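# What happens to the clothes we drop off? A project on donation bins

June 2019

So my first idea was to write about fast fashion, which everyone in my section was already doing (there were at least a couple of posters on cotton by the second week), and I ended up with donation bins because I walk past one every morning on my way to the bus. It's the green Drurkari bin behind the Sulden market, and it is always full. Always! I wanted to know where all of it goes.

Drurkari lets students sit in on a sorting shift if you ask nicely, so I did 3 of them in June. The sorting hall is a lot louder than I expected. Bags come in on carts, somebody cuts them open, and everything gets sorted into resale, export, rags or trash. The logbook they let me copy had 2,512 items for the month, and I typed the whole thing into a spreadsheet, which took me most of a weekend and a lot of cereal.

My guess going in was that most things would get resold in town. Nope. Resale was the smallest pile except for trash. Rags was the big one, and that's mostly T-shirts, towels and thin cotton stuff that has lost its shape. 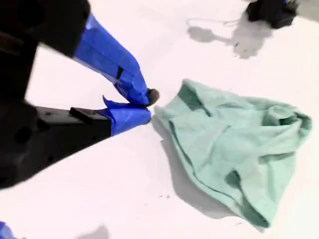 When I presented my first draft in class, somebody in the back row asked if the rag pile wasn't just a nicer name for garbage, and said I should find out who pays for it before I called it recycling. Fair point, and it sent me back to the phone.

The rags get bought by a company called Simer, by weight, and they cut them into wiping cloths for garages and print shops. The minimum order is 1,000 pounds, so the hall has to save up for a while before a truck comes. I couldn't get a price out of them. After a wiping cloth gets oily it's thrown out, so I've changed my wording to "used one more time" all through the report.

Export was harder to track. Bales go to a warehouse in Holanda and after that I lost the trail, so my flow chart just has a question mark there.

If I did this again I'd weigh things too, because a winter coat and a sock both count as one item in the logbook and that makes my pie chart kind of silly. I'd also start the calls sooner.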